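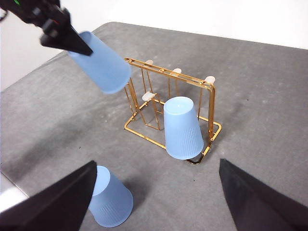 Grey tabletop against a white wall.

Away goals in the Sirkstead Cup, second round
Posted by Houda Erraji

Our club drew the first leg 2-2 away to Rendum and the return match finished 3-3. The referee ordered extra time. Should we have been declared winners or losers on away goals? The handbook is unclear to us.

Tóth
The away goals rule was withdrawn from this competition in June. Where the aggregate score is level after the second leg, extra time is played, followed by penalties if required. The referee acted correctly.

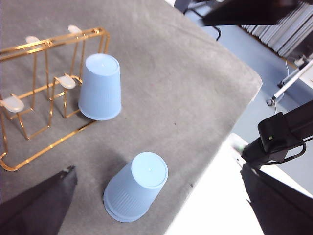
Any protest must reach the competition secretary in writing within 14 days of the match. It should be signed by a club officer and state the rule relied upon.

Umitz
I believe Rendum would have gone through under the old rule, as they scored three away. Our league still uses it. Please check your own handbook.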